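Maintained by Shufen Peng and Zixuan Feng. Last edited August 21, 2025.

# Varkusau: clothespin and bowl

Varkusau is a small tabletop set about one household action: a clothespin goes from the work surface into a shallow bowl. It belongs to the Nirix group of sorting and tidying sets and uses the same directory layout. If you have already loaded another Nirix set, skip to "Labels".

## Contents

| Item | Value |
|---|---|
| Episodes | 685 |
| Objects | clothespin, bowl |
| Surface | pale, dotted grid |
| Label file | `labels.csv` |
| Split file | `splits.csv` |

Episodes are numbered from 1. Numbers run up to 1321 with gaps - rejected episodes were removed and the rest were not renumbered. Do not assume that a missing number is a download error.

## Objects

**Bowl.** Round and shallow, reddish-brown inside with a mottled finish. The same bowl is used throughout. It is treated as fixed: an episode in which it shifts by more than 10 mm is rejected.
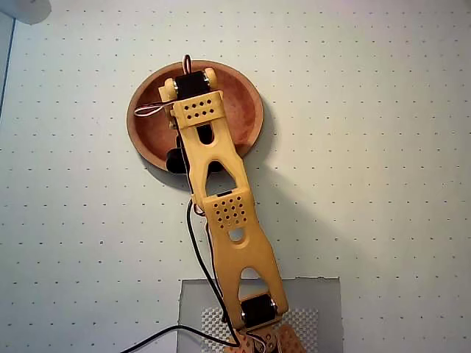 **Clothespin.** Wood, spring type, two halves. Pins came from a bag of 40 bought by Edivaldo Macedo at Gurnanico. They are not individually marked, and the labels do not distinguish one from another. Pins with a slipped spring were thrown out.

**Surface.** Off-white with a regular pattern of small dark dots. The dots are useful for checking alignment between episodes. Dot spacing is recorded in `surface.txt`; please use that value and do not estimate it from pixels.

## Labels

Each row in `labels.csv` has an episode number, a timestamp in seconds and one state. States describe where the clothespin is, nothing else.

- `out` - the pin lies on the surface, clear of the bowl
- `rim` - the pin touches the rim and is supported by it
- `in` - the pin lies inside the bowl with no part resting on the rim
- `unknown` - the pin cannot be located

Shadows are ignored. The bowl throws a soft one onto the dotted surface, and a pin lying in that shadow is still `out`.
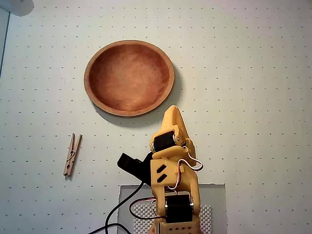 *State `out`: clothespin on the dotted surface, left of the bowl and slightly below it.*

Orientation is a separate column, `angle`, given in whole degrees from the vertical image axis, clockwise positive. The reference direction runs from the spring toward the prong end. When the prong end cannot be told from the other, `angle` is left blank. Sihan Deng and Nafula Athumani labeled every episode independently; disagreements on state were settled by a third reading.

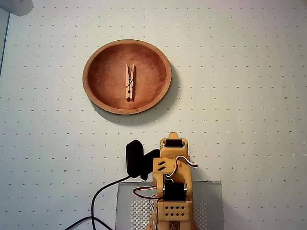
*State `in`: clothespin near the center of the bowl, prongs toward the top.*

## Known issues

- `rim` is rare and should not be used as a class on its own. Merge it with `out` for two-class work.
- Blank `angle` values were written as 0 in the June release. Fixed in the current one.
- The Shi loader reads `unknown` as a null and drops the row. Pass `keep_null=True`.

## Changes

- Current: blank angles corrected, `surface.txt` added.
- June: first release.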